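Pale blue desk -- keep it or paint over it?
Home Workrooms board > Desks and tables

Posted by inkwell_mags, 2022-04-22

Hello all, long-time reader, and I think this is only my second thread, so be gentle with me. We've been sorting out the back room since January and I've got myself properly stuck on the desk. It's a plain rectangular one in a pale sky blue, matte, no pattern or anything on it, and I fell for it the minute I saw it. My husband says it looks like it belongs in a nursery. He would like it dark green, or failing that, gone.

I should say the floor is wood-grain, light brown with a bit of grey in it, and I think the blue sits beautifully against that. I've kept the top as clear as I can manage, with a little white vase of blossom over on the right-hand side, and it does cheer me up when I sit down of a morning.

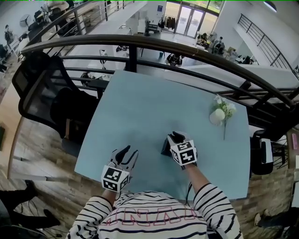
The chair is the other sticking point. It's the black mesh-backed kind, very kind to my back, and I don't want to part with it, but it does look a bit stern next to all that blue. Would you change the chair, paint the desk, or leave the whole lot alone and buy a cushion? I've put 100 pounds by for the room and I'd love not to spend all of it.

Reply from Gresico_fan

Leave it alone! Pale blue is lovely and you'll be sick of dark green by next winter. I painted a bureau dark green once and every speck of dust showed up on it, I was forever going round with a cloth.

Reply from pottingshed5

I'm going to side with the husband, sorry. A light matte top marks terribly if you write on it all day -- mine had a grey patch where my wrist goes within weeks. If you do keep it, get a big desk mat down. And move the flowers, I'd have that vase over with my elbow before lunch.

Reply from inkwell_mags

Oh, the flowers are staying, pottingshed5, I'm afraid I won't be moved on that! But I take the point about the mat, and I hadn't thought of wrists at all.

Reply from Natanael Evangelista

I don't agree that matte is the trouble, I've had a pale matte top for years and a damp cloth and a drop of washing-up liquid sees to most of it. What I'd look at is the cables. Mine used to trail down among the chair legs and it made the whole room feel untidy, whatever colour the desk was. A tray screwed underneath cost me very little and I wish I'd done it sooner.

Reply from pottingshed5

Fair enough on the cables. Still say green.

Reply from inkwell_mags

Cable tray and a mat it is, then, and I'll have a look for a cushion with a bit of blue in it. I'll let you know what he says about the cushion.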